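3.2 Layering and bulk in stored bedroom textiles 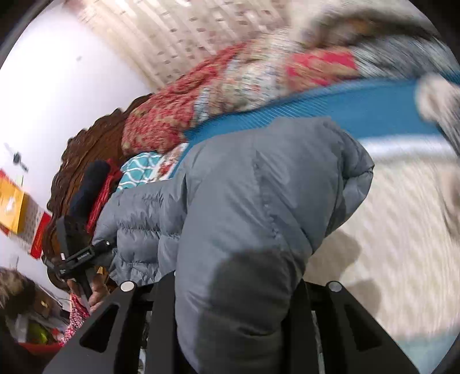
Figure 2. Quilted jacket, padded strap, patterned scarf and bedding, with the carved headboard to the left.

3.3 What ends up on the bed

The bed came up again and again in the household notes. Not as a place for sleeping, as a place for putting things. Coats, scarves, bags by the strap, spare covers. We had planned to treat the wardrobe as the main storage unit and the bed as a side issue, but the notes from Štefanec did not support that, so the coding sheet was redone in January and the bed given its own column.

Three kinds of item matter for the argument. First, padded outerwear. A puffer jacket with stitched baffles, like the gray one in Figure 2, holds air and does not lie flat, and the ridges bunch where the cloth gathers. Householders called these "the fat ones". Second, flat printed cloth: scarves, shawls, thin covers. These fold or roll, go on top of other things, and slide. The red scarf in the figure is in a thick roll, which is the form we coded as R (rolled or draped, not squared). Third, quilts and blankets, coded Q whether in use on the bed or only parked there. The difference between the two could not be judged reliably by either coder and was dropped.

Straps are a nuisance for the coding. A wide padded strap lies across things and belongs to an item that may be somewhere else in the heap. We coded the strap where it lay. Olga Bettencourt, who did the second coding, argued for coding the whole item and leaving the strap out; her version is kept in the appendix and changes the totals very little.

3.4 Compression

Of the 255 layers coded in the Grarkar and Štefanec homes, padded outerwear took up the most height for its weight, as expected. Less expected was how little of it went into bags. The Vivton bag (a zip cover, no valve) had been given to every household at the start, 4 per home, and mostly stayed in the packet. Reasons given: the jacket is needed tomorrow, the zip sticks, it comes out creased. One respondent used hers for shoes.

Scarves and shawls were folded more often than jackets but refolded less. Once rolled they stayed rolled. Pattern seems to play a part here, people said they left a printed cloth on top so it could be found again, and a busy floral or paisley-type print was easy to pick out among plain covers. Plain cloths went lower down and got forgotten. We have no measure for this beyond what was said to us, it should be read as a remark and not a reslut.

3.5 Headboards and walls

Short section, more in the Pritum report. Beds with a raised or carved headboard collected textiles against it, the board acting as a stop. With a scalloped edge, thin cloths were sometimes hung over the high points. Low plain boards gave a heap that spread towards the wall instead. Room size was not recorded on the first visits, an oversight, and so cannot be ruled out as a cause.

Heaps were coded top down, one line per layer, with partly covered layers given the code P and the print noted were it could be read. Small patches showing between layers were entered as P only if they clearly differed from both neighbours.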